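Search articles, topics, authors

Folding Money
An afternoon at the Flamlow open day, in the company of two arms and a great deal of bedding

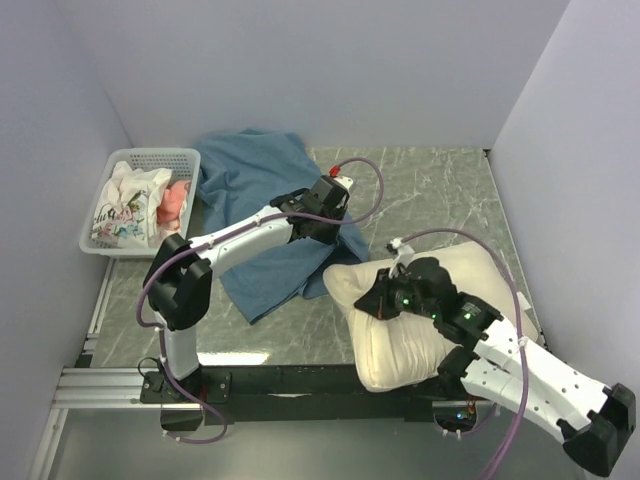 It'll never do a fitted sheet, was how Funmilayo Haruna greeted the whole enterprise, and she said it before she'd taken her coat off. I wrote that down, then spent the rest of the afternoon hoping somebody would prove her wrong. I can't do a fitted sheet either, and I'd like one of us to learn.

Flamlow has its workshop on the Flurnside road, between a tile store and a place that fixes outboard motors. Twice a year the doors open and anyone can come in and stand behind a strip of yellow tape. The parking is terrible. The coffee, in fairness, is good.

The project is called Zorkuvero, a name that the young man at the door pronounced three different ways. Its subject is household linen: blankets, pillows, shirts, whatever lives in a basket until somebody can face it. The idea is that two arms on a tabletop ought to be able to manage what two arms on a person manage, given enough practice. You will have noticed that the person also resents it. The arms have that advantage already.

If you've only seen robots in car commercials, the first surprise is how domestic it all looks. There is a plastic basket with a crumpled white thing in it, flowers on the lower part, and a big blue cloth lying across the table the way mine lies across the couch. One gripper hangs over the edge of the blue. The other has its fingers pressed into a fat cream pillow, like a shopper who doesn't quite trust the label. I felt oddly at home.

The second surprise is how long you can watch. A session runs 47 minutes, and I had planned to see five of them and leave. I saw the lot. People near me began to mutter advice. A man in a fishing vest said "left, left" under his breath, and when the arm went left he looked around for credit.

Cloth, I was told, is hard. A box stays a box when you pick it up, and a blanket turns into something else every time. The engineers talk about this with real feeling. One of them has a chart of the ways a towel can lie on a table – it goes onto a second sheet – and she'll show it to you if you make the mistake of nodding.

There was a talk at two o'clock from Ouali, the company that supplies the workshop's software. It had many slides. I learned that dropping a pillow is a "recoverable event," and I have used the phrase at home since, about a casserole.

Nobody would give me a date for when any of this might turn up in a laundry room. The next open day is in April, and I was invited to come back and see how far they'd gotten. Haruna had already put her name on the list. She's bringing her own fitted sheet, queen size, deep pocket, and she says the elastic is shot.

47 shares
2 comments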